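4. Time between the guilty plea and the sentence

In this section we look at the period which begins when the accused person pleads guilty and ends when the judge pronounces the sentence. In the press this period is almost invisible. A report will normally give the plea in one sentence and the sentence in the next, and the reader may think that the one follows directly on the other. For the people in the case it is a long time of waiting, and for some of them it is spent in custody.

Our material consists of 480 case files from two courts, Oler and Wenik. We included only files where the plea was entered before any witness was heard. Files where the plea was later withdrawn were put aside, and we come back to them in section 6. The date of the plea was taken from the court minutes and not from the cover sheet, as the cover sheet in Wenik sometimes shows the day on which the plea was typed.

Figure 2. Two robot arms over a green mat with tomatoes.

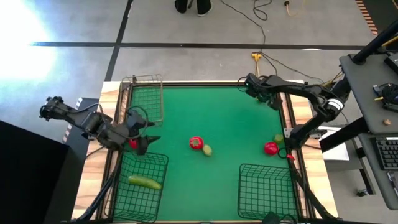 Department of Criminal Law and Court Studies, University of Nultholm

The waiting time was longer in Wenik than in Oler for almost every type of offence. In Oler the pre-sentence report is ordered at the same hearing in which the plea is entered, and the probation officer receives the order before the end of the day. In Wenik the order goes first to the court office, then by internal post to the probation service — and only then is an officer named. We found files in which no officer had been named for several weeks, although all the other papers were complete.

The longest waiting times, up to 105 days, were found in cases where the defence had asked for a second medical opinion. It would be wrong to blame the court for all of these. The request is a right of the defence, and in most of the files we read it was well founded. What can be criticised is that the new hearing was not fixed until the opinion had arrived, so that the time for the opinion and the time for finding a free courtroom were added together.

For custody cases we expected a shorter wait, as the rules of both courts say that such cases must be given priority. In Oler this was so. In Wenik the difference between custody and bail cases was small, and in April it disappeared completely. The April lists were affected by the absence of a judge, and we would not like to draw a strong conclusion from one month.

We also read the written remarks of the judges, where these were kept in the file. The delay is mentioned in few of them, and it is seldom said whether it had any influence on the length of the sentence. One remark in a burglary case from Oler states that the time already waited "has been borne in mind", but gives no further detail. A similar wording was used in the Hinojosa judgment, which the defence lawyers in both courts cite often.

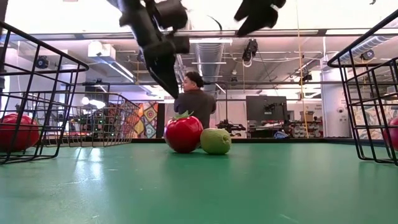
Cheuk-hei Hsu objected, when an earlier version of this section was presented in Nultholm on January 27, 2018, that a long wait is not always against the interest of the accused. A person on bail may use the time to find work, to begin a treatment or to pay back the victim, and a judge can take all of this into account. We accept this point for the bail cases. In the files from Oler there are several where the report was plainly more favourable than it could have been on the day of the plea.

The point is weaker for persons in custody, who have little possibility to change anything in their situation before the hearing. It also leaves out the victims. Letters from victims are kept in many of the files, and the question they ask most often is a simple one, namely when the case will be finished. In Wenik such letters were answered with a standard form on which the date of the hearing was left open.

Whether the waiting time has an effect on the type of sentence, and especially on the choice between custody and probation, is treated in the next section.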